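Bellamy parsonage letters - dating the second bundle

dwojcik
Has anyone here worked through the second bundle of Bellamy letters? The finding aid puts all 322 items before the family left the parsonage. I have read 70 so far and at least 3 mention the new school room, which the vestry minutes place two years after the move.

E_Tsoukalas
The finding aid follows the order Mrs. Bellamy's niece left them in. She sorted by recipient and guessed the years. I would trust the postmarks where they survive and ignore her pencil dates.

dwojcik
Most of mine have no cover, so no postmark. I can go by paper and handwriting. Transcripts so far are typed up and I'll post them in May.
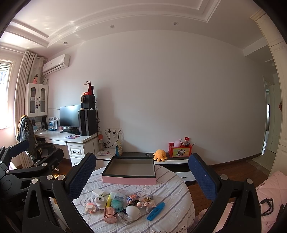 Eyvindur Gunnlaugsson: paper won't settle it. The family bought writing paper in bulk and used it for years, so a sheet only gives you an earliest date.

dwojcik
Agreed on the earliest date. Handwriting is better evidence - the younger sister drops the long s partway through the bundle and never goes back to it.

roscoe_e
Disagree. She uses both forms in the same letter at least once (the one on the curate's salary). It depends on who she was writing to. Formal letters keep the old form.

E_Tsoukalas
Roscoe is right about the salary letter. I'd still accept the change as weak evidence if you compare only letters to the same person.

dwojcik
Fine, I'll split them by recipient and redo the table. The letters to the aunt are the longest run, so those go first.

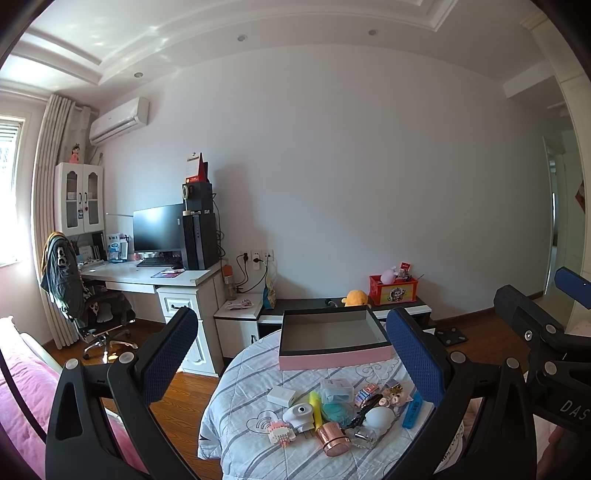
Bedroom, with the round table

roscoe_e
Check the aunt's replies too. They are cataloged separately under Stelik and she usually repeats the date of the letter she is answering.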